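Saving it for good

There is a dinner set in my hall cupboard that has been eaten off, to my knowledge, four times. Two of those were Christmases. One was a funeral. The fourth was an accident, when the everyday plates were all in the dishwasher and a neighbour had come in with a curry, and I remember that the whole meal had a slightly illegal feeling, like swimming at a hotel where you aren't staying.

The set is by Gaete, a pottery that closed before I was old enough to drive. It came to me from my grandmother, who got it as a wedding present and kept it, as she kept everything she liked, for good. If you grew up in the kind of house I did you won't need that phrase explained. There were shoes for good and shoes. There were towels for good, which hung on the rail and which you would no sooner dry your hands on than wipe your nose on the flag. There was a good room, at the front, with the door pulled to, and the good room was colder than the rest of the house by several degrees all year round, as though even the weather had been told not to go in there.

I used to think all this was poverty, or the memory of it. My grandmother certainly had the memory of it, and would bring it out if you left a crust. But I have since known people with a great deal of money who can't bring themselves to light a candle. I have been in a bathroom in Wultton, in a house with a tennis court, where the soap was shaped like a shell and had dust in the grooves. And I have known people with none at all who put the best cup out for the bloke reading the meter.

So it isn't about what you can afford. I think it has more to do with a private conviction that the life you are living now is the rehearsal, and that at some stage somebody will come through with a clipboard and announce that we're on. On that day you will want the towels fresh.

The trouble is the standard keeps moving. A thing kept back for a special occasion gets more special by being kept back, and so the occasion has to be more special to deserve it. A bottle of wine that would have been fine for a birthday in its first year is, after eight, too important for anything short of a coronation. We had one of those. We opened it last July after the football, on the grounds that we were never going to be invited to a coronation, and it tasted like a wet school bag.
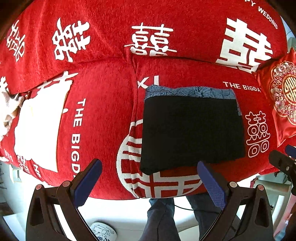

Red plush on the sofa, with double happiness all over it.

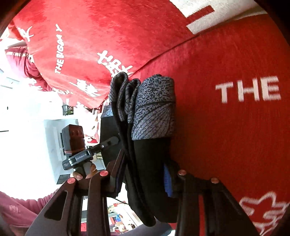 Fabric is the worst of it, I reckon, in that fabric punishes you for your restraint. China will sit in the dark for a century and come out the same. Cloth goes along its folds. My mother had a linen tablecloth, embroidered by an aunt over one very long winter, and when it was finally shaken out for a christening it had a grid of brown lines on it like a street map. It had never had so much as a pea dropped on it. The old checked one that lived on the kitchen table, and had been through the wash every week since the decimal changeover, looked perfectly all right and is now my picnic rug.

The shops understand this weakness and farm it. Cirnico, the department store that used to have the big corner site in the town where I went to uni, ran a whole floor called Occasions. It sold tablecloths, tureens, christening gowns, napkin rings and a silver-plated object for holding asparagus. I worked up there for a summer. I sold 30 cake stands in the fortnight before Christmas and would bet the lot of them are in cupboards now, in their tissue, under the fondue set. People bought them with a look of great hope. They were buying the afternoon tea, really, with the sandwiches cut into fingers and everybody getting along, and the stand was just the bit you could take home on the bus.

I am no better. A few years ago I paid $615 for a coat. It was a Zukau, dark green, wool, with a lining you could have framed, and I bought it with a windfall from the tax office that ought to have gone on the gutters. I wore it out of the shop. Then it rained, and I took it off and carried it home inside my jumper, getting soaked to the skin to keep a coat dry. For the next three winters I went about in a polar fleece with a burnt cuff. The coat stayed in its bag on the back of the door and I said good morning to it.

The moths had been saying good morning to it as well. They started under the collar, where I didn't look, and by the time I did they had done a very thorough job of the left shoulder. The invisible mender, a cheerful woman two suburbs over, quoted me $605. I told her that was nearly the price of the coat. She said it was nearly the size of the coat, too, the hole.

Around the same time I had to get the contents insurance sorted, which meant going through the house with a notebook. The dinner set came in at $2,775 to replace, like for like, from one of those firms that match discontinued china. I was quite puffed up about this for a day. Then I worked out what each of those four dinners had cost me and felt ill, and had cereal out of one of the soup bowls to bring the average down.

It was a very nice bowl to have cereal out of. It has a wide flat rim where you can rest the spoon, and a blue line just inside it that I had never properly looked at, having mostly seen it from the side, in a stack. My grandmother must have known about the blue line. She'd have seen it every time she took the things down to wash them, twice a year, all of them, clean, and put them back.

I'd like to report a conversion at this point, with linen napkins on a weeknight. What has happened is patchier. The soup bowls have come across to the kitchen and one has a chip. The dinner plates are still in the hall, partly out of cowardice and partly on account of the gold edge, which sparks in the microwave. I use the good towels. Visitors don't, and I notice they still reach round them for the ratty one on the hook, every single time, out of manners.

As for the coat, I had the hole patched with green felt by the same woman for a good deal less than her first quote, once I'd agreed that it could be visible. I wear it to put the bins out.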